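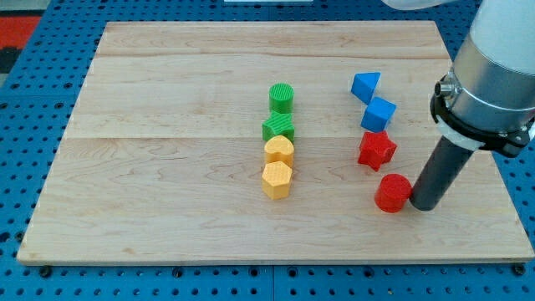
図3　板上に前後方向の一列に置かれた立体ブロック。奥から順に緑の円柱、緑の星形、黄のハート形を含む。

3.2　作業板と配列課題

本節では、配列課題に用いた作業板とブロック、および配列の記録方法について述べる。課題の目的は、形と色の異なる小型の立体を平面上に並べるとき、並べる方向と隣り合うものの組み合わせが、列の整い方にどのように影響するかを調べることである。前節で扱った分類課題では、ブロックを色または形によってまとめることだけを求め、まとまりの中での位置は問わなかった。配列課題ではこれに対し、個々のブロックの位置と向きを結果として扱う。

作業板には、淡い色のメープル材を用いた長方形の板を使用した。図3に示すとおり、板は青い有孔ボードの作業面の上に置かれ、板材の継ぎ目は横方向に走っている。予備検討では無地の樹脂板も試したが、照明の反射によって緑のブロックの上面の輪郭が読み取りにくくなる記録が多く、本試験では木の板に統一した。木目は淡く、ブロックの輪郭の判定を妨げることはほとんどなかった。一方、継ぎ目については無視できない影響が認められたため、3.4節で別に検討する。

ブロックはPlerico製の形状教材一式から選んだ。選定にあたっては、次の点を基準とした。まず、平らな底面で安定して立つこと。次に、上から見た輪郭だけで種類が区別できること。円柱は上から見ると円であり、向きという情報をもたない。星形は五つの頂点をもち、72度の回転ごとに同じ輪郭に戻る。ハート形は丸い側と尖った側が明確に異なり、向きが一通りに定まる。このように向きの情報量が異なる形を一つの列に含めることで、作業者が位置だけを合わせているのか、向きまで合わせているのかを区別できると考えた。

色については、形との対応を固定しなかった。同じ形に異なる色を割り当てた組と、異なる形に同じ色を割り当てた組の両方を用意した。図3の列では、奥の円柱とその手前の星形がいずれも緑であり、続くハート形が黄である。同色の異形が隣り合う条件は、作業者が列の区切りをどこに感じるかを調べるうえで重要であった。色が変わる位置に広い間隔をとる傾向があれば、間隔の分布にその位置で偏りが現れるはずである。

ブロックの上面には細かい平行な筋がみられるものがあり、図3では緑の円柱と星形の上面で確認できる。当初は、筋の方向が向きをそろえる手がかりとして使われる可能性を懸念した。そこで、各試行の後に筋の方向を画像から読み取り、隣のブロックと平行に近いかどうかを調べたが、偶然に期待される程度を超える一致は得られなかった。以下の分析では筋の方向を変数に含めていない。

3.3　手続きと記録

各試行では、作業者にブロックの組と並べる順序を示し、板の上に一列に並べるよう求めた。列の方向は、板の奥から手前に向かう縦列と、左右に延びる横列の2種類とした。間隔については指示を与えず、「まっすぐに並べる」という教示のみを用いた。間隔を指定しなかったのは、接触させるか離すかの選択自体を観察の対象としたためである。開始位置も自由とし、板の中央に置くことは求めなかった。

試行はEtthorpeの作業室で行い、全部で615試行を記録した。このうち、途中でブロックが倒れたもの、順序の誤りがあったもの、終了時の画像で輪郭が十分に確認できなかったものを除外した。除外した試行は103であり、残りを分析の対象とした。除外の理由で最も多かったのは順序の誤りで、特に同色の異形が続く組で多く生じた。転倒は少なく、起きた場合も円柱を端に置いた直後に集中していた。

列の整い方は、終了時の画像から求めた三つの量で表した。第一は直線からのずれである。各ブロックの上面の中心を求め、これらに最もよく合う直線を引いて、直線から各中心までの距離の平均をとった。第二は隣接間隔で、隣り合うブロックの輪郭の最短距離とした。第三は向きの一致度で、ハート形の軸が列の方向となす角として定義した。円柱には向きの値を与えず、星形については列の方向に最も近い頂点との角を参考値として記録した。

画像は板に対して斜めの位置から得ているため、板の奥の辺は手前の辺よりも短く写る。中心の位置は、板の四隅を基準とする射影変換によって補正した後に算出した。補正にはTrarkentの計測用ソフトウェアを用い、四隅は試行ごとに手作業で指定した。板の手前の縁にはわずかに色の濃い面取りがあり、隅の指定にあたっては面取りの内側と外側のどちらをとるかで値が変わる。本研究では一貫して外側をとった。

隣接間隔については、接触の判定に注意を要した。図3の星形とハート形のように、斜めからの画像では接しているのか、ごくわずかに離れているのかを決められない場合がある。このような箇所を無理に二分すると判定者による差が大きくなるため、「接触またはほぼ接触」という一つの区分を設け、明らかに隙間が認められる箇所と区別した。この区分に入る箇所を一つ以上含む列は、168試行で認められた。縦列では手前のブロックが奥のブロックの下部を隠すことがあり、この区分に入る割合は横列よりも高かった。したがって、縦列と横列の間隔を直接比較する際には、見え方の違いによる分を差し引いて考える必要がある。

3.4　継ぎ目の影響

板の継ぎ目は、意図せず位置合わせの目安として働いた可能性がある。横列の試行では、列が継ぎ目の近くに置かれることが多く、その場合には直線からのずれが小さかった。継ぎ目から離れた位置に置かれた横列では、列の端に近づくほどずれが大きくなる傾向がみられた。縦列では列が継ぎ目を横切るため、同様の効果は生じにくい。ただし、継ぎ目の真上にブロックの中心を置くことを避け、その前後で間隔を広げたとみられる例があった。

この点を確かめるため、板を90度回転させ、継ぎ目が前後方向に走るようにした追加の試行を行った。追加分は上記の試行数に含めていない。回転後は縦列のずれが小さくなり、横列との差はほぼ解消した。このことから、当初の配置でみられた縦列と横列の差の少なくとも一部は、板の継ぎ目に由来すると考えられる。有孔ボードの穴の列も、板の外側に規則的な目安を与えるが、板の縁の近くに置かれた列に限っても、穴の並びに沿った偏りは確認できなかった。

向きの一致度は、継ぎ目の影響をほとんど受けなかった。ハート形は、縦列では尖った側を手前に向ける置き方が最も多く、図3の列もこれに該当する。横列では尖った側を手前に向ける場合と列の進む方向に向ける場合に分かれ、作業者ごとの一貫性が高かった。同じ作業者が縦列と横列で異なる基準を用いていたかどうかは、縦列では二つの基準が同じ置き方になるため、今回の記録だけでは判定できない。Escobarの教材室で予定している次の測定では斜め方向の列を加え、この二つを分けて扱う。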